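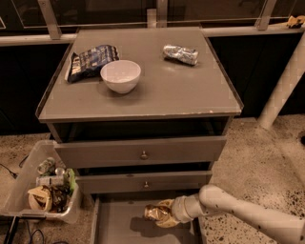
Can the Peltov 54 dehumidifier be left running overnight?

It is built for continuous use. When the tank fills, the float switch stops the compressor and the amber lamp stays lit until the tank is emptied and pushed fully home.

Peltov 54 Compressor Dehumidifier
Maker: Bretamer
Order code: 754
Stock: available

The Peltov 54 is a free-standing unit for bedrooms, box rooms and small basements. Moist air is drawn in at the back, cooled over a coil and returned through the top grille. Water collects in a removable tank with a carrying handle. A hose may be fitted to the rear outlet for permanent drainage; the hose must fall along its whole length.

Technical details
Fan speeds: 2
Tank capacity: 4 litres
Control: dial humidistat, with continuous setting
Restart after power cut: automatic, at last setting
Filter: washable mesh, slides out from the left
Castors: fitted, front pair lockable

Siting
Stand the unit upright on a level floor. Keep curtains and bedding clear of both grilles. Close windows and doors while it is running. After transport, leave upright for 4 hours before switching on.

Care
Rinse the filter under a cold tap and let it dry before refitting. Do not use solvents on the casing. Wipe the float with a damp cloth if scale builds up.

Parts
Filter mesh, pack of 2
Replacement tank with lid
Drain hose with clip

The Nasau hose adaptor does not fit this model. Units supplied before February have the older screw outlet and need the threaded hose.

Page revised 2022-10-27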